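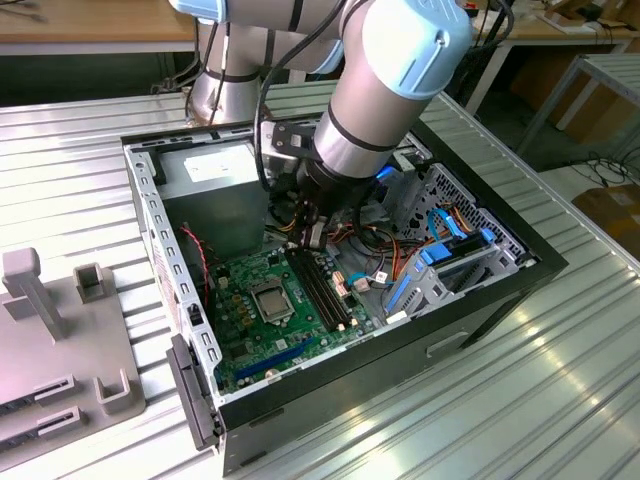 Section 3: Teaching the Arm to Work Inside a Computer Case

Welcome back! If you have come this far, your Riltham bench arm is bolted down, powered up and talking to the Onton controller, and you are ready for the part most of our customers bought it for. Set aside a quiet morning, and please read the whole section once before you touch the jog keys.

3.1 Before you begin

1. Unplug the computer and take off its side panel. Lay the case on its side on the metal table, with the open side facing up.
2. Put the gray fixture to the left of the case. Leave enough room between the two that the wrist can turn without brushing either one.
3. Take the memory modules out of their slots and set them aside in an antistatic bag. You will want the slots empty for your first few lessons.
4. Look over any loose cables in the case. You don't need to tie them all back (real cases are messy, and the arm should learn on real cases), but do know where they are.

Caution: Power supplies can hold a charge after they are unplugged. Never open one up, and never teach a point that brings the fingers against its vents.

3.2 Teaching the approach point

1. Set the speed dial to 2. It will feel terribly slow, and that's just fine for now.
2. Jog the arm until the gripper is over the case, well clear of the rim.
3. Turn the wrist so the fingers point down toward the motherboard.
4. Lower the gripper in small steps until the fingers are just above the cables near the memory slots. Stop there – do not touch the board.
5. Press and hold Teach until the controller beeps, then save the point as APPROACH.
6. Raise the arm straight up to 330 mm above the table and save that point as CLEAR.

Note: The arm's own cable runs down the outside and past the wrist. Watch it as you turn, and if it starts to pull tight, back up and come around the other way.

3.3 Trying it out

1. Run the path from CLEAR to APPROACH three times at speed 2, with one hand near the stop button.
2. Check that the fingers come to rest in the same place each time. If they wander, go back to the mounting bolts in Section 2 and snug them up.
3. Once you are happy, save the program under a name you'll remember next month.

Still stuck? Write to Randi Haugen at our Altholm support desk and attach your saved program. She is glad to look it over, and she answers beginners' letters too – no question is too small.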